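Simulation work and equipment plan: where we are in December

Hi Carola, I promised you a readable version of this before the budget call, so this is me writing it the way I'd tell you over coffee. The short story is that the simulated grasping work is going well enough to start spending real money, and I'd like to spend it in a slightly different order than we wrote in the proposal. 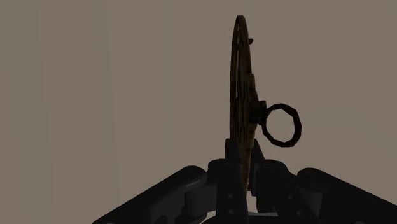

When we last talked I was grumbling about the object library. Gheorghița Bucur has since taken it over, and the difference is huge! She rebuilt the collision shapes for everything with a handle, a knob or a ring, and the runs no longer blow up when a finger brushes against a thin part. We now have 30 objects that load cleanly, all of them household fittings: lids, drawer fronts, pulls, a few ugly old hooks that Virgil Ene talked us into (he was right about those, annoyingly). The low-detail models are fine for what we need. I did price out nicer ones from a model shop and decided I'd much prefer to put that line toward hardware.

Which brings me to the shopping list. The proposal had us buying the arm first and the grippers at the end. I'd like to flip that. Zeeshan Jafri has been comparing finger geometries in the simulator and the choice of gripper changes almost everything downstream: the wrist plate, the payload we need, even how tall the table should be. If we buy the arm first we're guessing at all of that. So the plan now is to get 3 grippers on the bench early, mount them on a plain test stand, and only then sign for the arm.

Two of the quotes are in. Avard is the pricier one, but they include spare fingers and will swap a faulty unit while the old one is still in the mail, and with a team this small I care about that a lot. Skido is cheaper and ships faster. Their spares are sold separately, though, and once Darius Husar added up what we'd get through in a year of clumsy beginner grasps, the gap mostly closed. The third quote, from Cikmont, is late. I've nudged them twice and will nudge them again before I send you final numbers.

What I'm not asking for: more computing. I know I made a big noise about that in the summer, sorry. Zeeshan found that we were rendering every step of every run when we only needed the views at the end of a grasp, and turning that off freed up the machine overnight. The compute line can stay where it is. If you're okay with it, I'd move what's left over into spare parts and a proper cabinet for the test stand wiring.

Still on the worry list is the gap between simulated contact and real contact. Friction on wood is the part I trust least. We've been using one friction value for every wooden object, varnished or rough, and real wood is going to laugh at that. Virgil wants to borrow some worn pieces from the Hodoroagă workshop and measure them properly, which would cost us a day of his time and some gas money. I'd like a yes on that one soon, even ahead of the rest.

Timing, as best I can tell: 4 weeks from order to delivery for the grippers, if the vendors are telling the truth, and then a bench period before the arm decision. The arm itself has a longer lead time and I don't have a firm date from anybody yet, so please don't put one in your slides. The room is sorted, and Darius has the power drawings from the building office.

So what I need from you is an okay to move the gripper purchase ahead of the arm, an okay on the leftover compute money, and a quick yes or no on the wood measurements. Darius has the full spreadsheet with the quotes side by side, and he'll send it over as soon as the Cikmont one lands. Call me if any of it looks strange, I'm at my desk most mornings after nine.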